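5 March 2025
3 min read

Small bands should stop playing free support slots. I have said this to friends for years, and after Flillomau's tour in November I am ready to say it in print.

They played 11 shows and were paid for three. On the other nights they got a drink ticket each and a spot on the poster. The van alone cost them 500 dollars in repairs.
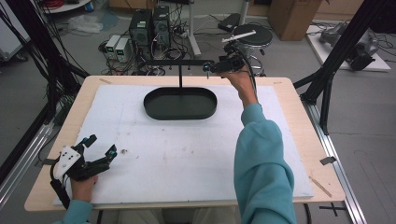 Tsao disagrees, and told me that an unpaid opening set in Evholm brought his band more listeners than a year of posting songs online. Fine. I believe him. But the room sold tickets that night, and the door money went to somebody.

A promoter who can pay for sound and security can pay the first act – even a little. Gas money would be a start. Vivholm, a club with a low ceiling and a bad PA, gives every opener a cut of the door, and it is still in business.

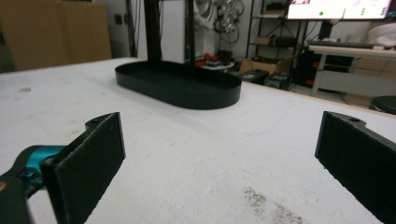 Pei-shan Lau
Music columnist

Bands will say they can't afford to refuse. Some can't. The ones with four good offers on the table can, and they should go first. Ask for the fee in the first email, before the date goes on the calendar.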